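Particleboard shelf sag on boltless rack, center bar or not?

Ladik
Garage shelving, black metal frame with slotted uprights, particleboard decks. I'm using it for pantry overflow and packaged goods.
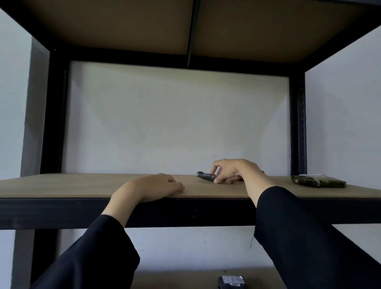

The load is light for now, but I want to move the canned goods over in June. Spec sheet says 209 lb per shelf, evenly distributed. Does the thin front-to-back bar under the deck do anything at that load, or is it only there to keep the board from dropping through?

Gruselow
It halves the unsupported span of the board. The beams still carry everything. Board sag and beam sag are separate problems, so measure both.

Suvarna
Disagree in part. On mine the bar sat 1/8 inch low and the board never touched it until it had already bowed. Shim it or it does nothing.

Gruselow
Then the bar wasn't seated. Tap the ends down with a rubber mallet — both of them — and check the beam rivets while you're there.

Griner
I replaced the boards with 1/2 inch plywood and stopped thinking about it. Particleboard creeps under constant load, whatever the bar does.

Suvarna
Plywood won't help if the front beam rolls outward. Cans go at the back and over the uprights.

Ladik
Bars reseated. I'll load one shelf to 189 lb and put a straightedge on it after 30 days.

Comments

rackandpin: Seal the cut edges if the garage is damp. Mine swelled before they sagged.

user2984: Same rack here. Flipping the boards once a year works fine.

Griner: Flipping them only hides the creep.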